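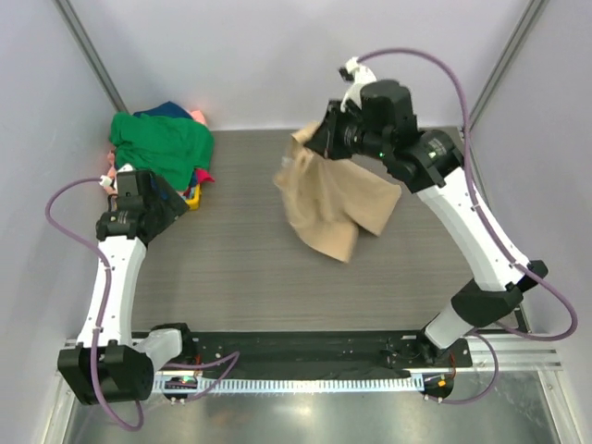 Prenda beige y montón de ropa sobre la mesa gris.

Informe de avance, programa Falham de ropa de segunda mano
19 de enero de 2024
Para: Despina Nikolaidis

Va rápido, el detalle de gastos lo mando aparte.

Recogida: 914 kilos desde julio, casi todo de los contenedores de Erkik. Vesus sigue sin firmar el convenio, les escribí otra vez, sin respuesta. Si no contestan este mes propongo pasar su parte del presupuesto a transporte.

Talleres de arreglo: 12 hechos, falta cerrar fechas del resto. Mucha demanda de bajos y cremalleras, menos de lo esperado en punto. Lista de espera con 22 personas, hay que abrir otro grupo pero la sala de Erraji solo nos la dejan por las tardes. 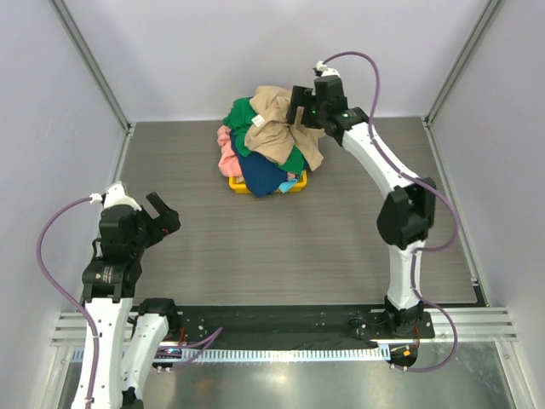
Ropa variada en una cesta amarilla.

Tienda: abierta, precios revisados. Invierno se vende bien, infantil flojo. Pendiente el cartel de la entrada y el datáfono, que falla dia sí dia no.

Gasto: 90 % del primer tramo ejecutado. El segundo lo necesitamos antes de pagar el alquiler del almacen, por favor confirmar fecha.

Riesgos: humedad en el almacén, furgoneta con la ITV a punto de caducar. Presupuesto del taller pedido.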